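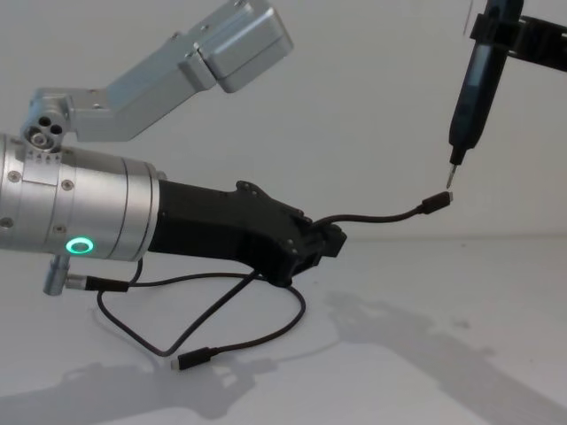 Tovance Electric Screwdriver: Review After a Season of Flat-Pack and Panel Work

By Ayantu Kassa
July 2025
Print | E-mail
634 shares

The Tovance is a handheld electric screwdriver in black, charged over USB-C. It is sold for furniture assembly, electronics enclosures and light household repair. I used it for all of these, mostly on a Skirkell shelving unit, a set of cabinet hinges and a run of plastic junction covers.

Weight and handling

On my scale the tool weighs 352 grams with a short bit fitted. Most of the mass sits in the grip, so it balances well when pointed straight down at a bench. Held horizontally at shoulder height it is slightly tail-heavy. Hinge screws inside a cabinet were manageable, but I had to support the nose with my other hand to keep the bit seated.

The trigger is a plain on/off switch. There is no speed control beyond the two-position selector, and the low setting is still quick for small machine screws in plastic. I started those by hand and finished them on low.

Torque and clutch

The clutch is adequate. At the lower settings it releases cleanly and the difference between steps can be felt. The top few steps are hard to tell apart. In softwood with pilot holes the tool drove wood screws flush without stalling. In particleboard it did the same without stripping the hole, provided the clutch was set low first and worked upward. Hardwood without a pilot hole stalled it every time. The manual excludes that use, so I did not mark it down.

Runout at the tip is small but present. With a long bit it shows as a faint wobble, which matters on recessed screws and very little elsewhere.

Charging and cables

The port is USB-C and the supplied cable is short. A full charge from flat took 60 minutes on an ordinary wall adapter. The tool will not run while plugged in, so a flat battery stops the job.

The port is slightly recessed. Plugs with a slim black molding went in fully. One older cable with a thick molding did not seat and charged only intermittently. If you already keep several USB-C leads on the bench, check the fit with each of them and put a tag on the one that works - they look alike once they are in a drawer together. I would also keep leads clear of the area under the bit. A loose loop lying on the tabletop is easy to catch when the tool comes down.

Bits and storage

The bit set covers the common cross-head, hex and star sizes. The smaller cross-head bits rounded off early and I replaced them with Kekana ones, which have held up. The magnet in the chuck retains a short screw pointed downward but drops longer ones. The case is molded plastic with a weak latch.

Against the Turnthorpe

The Turnthorpe I used before has a better clutch and a proper variable trigger. It is also heavier and uses its own charging dock, which I have had to replace. For hinges, shelving and covers I now pick up the Tovance. For anything over an hour, or anything in hardwood, I still use the Turnthorpe.

Pros: balance over a bench, clean clutch release at low settings, standard charging port
Cons: no variable speed, soft small bits, will not run on the cable

Rating: 4 out of 5

2 comments
Print | E-mail

This site uses cookies to remember your settings and measure traffic. By continuing to browse you accept their use.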